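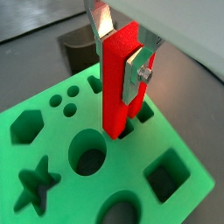 Figure 6. Red block held over the green sorting board.

6 Running the block demonstration for visitors

Use this section when the Cevow arm is on show at an open day or group visit. It assumes the arm has been installed and taught as set out in section 2. One full run of the board takes 129 seconds at demonstration speed.

6.1 Before the doors open

1. Put the barrier posts out. Visitors must stand at least 2 metres from the edge of the table.
2. Place the green board flat on the table and push it against the locating pins.
3. Look into every cutout and take out any crumbs of foam or paper.
4. Check that the gripper fingers are clean and that the knurled screw on the front finger is tight by hand. Do not use pliers.
5. Set the speed dial to 40 per cent.
6. On the panel, choose Visit, then Blocks, then Load.
7. Run the whole program once with no one inside the barrier.

Note: The Zustetti table is supplied with its pins fitted. On other tables, fit the pins from the Mofokeng kit first and teach the board position again.

6.2 With visitors present

1. Tell the group that the arm is going to move, and wait until everyone is behind the posts.
2. Press Start. The arm picks up the first block and stops above its opening.
3. Use this stop to talk about how the block is lined up. The fingers grip it on two opposite sides and keep it upright on the way down.
4. Press Continue. The arm lowers the block, opens the fingers and goes back for the next one.
5. If a block catches on the rim, press Hold, then Lift. The arm rises and tries again - it will do this twice before it stops and shows a message.

CAUTION: Keep hands away from the board while the green lamp is lit, even if the arm is still. It may be waiting between two moves.

CAUTION: Do not turn the speed up to save time with a large group. Split the group instead.

6.3 Letting a visitor press the button

The Darkura hand unit may be given to a visitor once the panel is locked. Only Start, Continue and Hold work in this mode. The operator stays next to the emergency stop throughout.

6.4 After the visit

1. Press Home and wait for the lamp to go out.
2. Lift the blocks out by hand and count them back into their box.
3. Switch off at the panel, then at the wall.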